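**Low-Budget Genre Film, Week 6: Selling the Picture Before It Exists**

Reading for this week: Wickramasinghe, ch. 2, and the Birkel handout (pp. 379 onward in the course pack).

Last week we looked at shooting schedules. Today is about presales, where the title and poster come first and the script comes after.

- A distributor wants something to show buyers. A painted poster and a one-line pitch are often enough.
- The buyer pays a deposit on delivery terms: running time, color, sometimes a named lead.
- The producer borrows against those contracts and shoots with the money.

Our case is *Pikeria*, a swamp-monster picture made in Parnville by Ehab Ashour. The poster showed a creature twice the height of a house. The suit that was built fit one man and could not get wet, so Ashour kept it in fog and mostly at night. Finished length was 103 minutes – long for this kind of film, and the second-run houses cut it freely.

Concessions matter here too. A theater showing a double bill kept most of its profit at the counter, and Mohcine Tawfik argues that the slow middle reels suited exhibitors very well. Compare his claim with Wickramasinghe on intermissions.

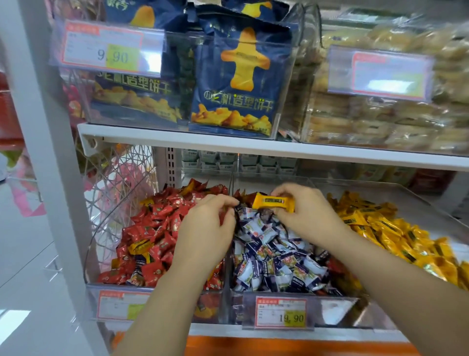
*Fig. 1. Wrapped candy sold from open bins.*

**For section**

1. Bring a poster for a film you have not seen and write the plot it promises, one page.
2. Watch the first two reels of *Pikeria*. Note each shot of the creature and how much of the suit is visible.

Papers on presales are due in December. Topics need my approval first.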